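Bag-hanging cell: setup and care FAQ
Cell 2, two-arm unit. Maintained by Sanne Goossens. Revised September 2026.

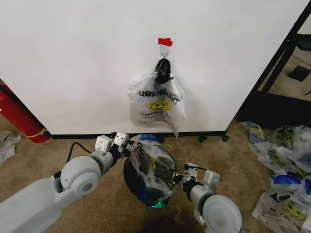 Cell 2 with a filled bag between the grippers and another on the wall hook.

Where does the hook go?
Directly under the red tape on the white panel. The tape is the height reference and stays in place when the hook is changed. Wipe the panel, let it dry, press the new hook on, and leave it unloaded overnight.

The panel has moved. Do I need to recalibrate?
Yes. It is on casters, and a small bump shifts the hook enough to cause missed hangs. Push the panel back to its floor position, then run the hook touch-off from the Irkton menu. If the error code is 3386, the stored hook position is out of range and the touch-off must be repeated from the home pose.

How often are the gripper fingers checked?
Every 80 hours of run time. Look for plastic film stuck to the jaw faces and for loose finger screws. Clean the faces with a dry cloth. Do not use solvent.

Can I raise the grip force if bags slip?
Clean the fingers first. If slipping continues, raise the force one step at a time and run five bags at each step. Thin bags tear at the handles before they tear at the sides.

What should I look for on the arm cables?
Move each arm slowly through its full reach with the motors in jog mode. The cable should keep some slack at the wrist and must not rub on the joint housing. Replace any cable with a cut or flattened jacket.

Where do loose bags go?
On the carpet past the right end of the panel. Keep them clear of the casters and out of the space under the grippers.

What do I do after replacing a gripper?
Power down before unplugging the old unit. After the swap, zero the jaws, load the Flulano tool file for that side, and repeat the hook touch-off. Left and right files are not interchangeable.

How long are logs kept?
The controller keeps 96 runs and then overwrites the oldest. Copy the log before a restart if you are reporting a fault.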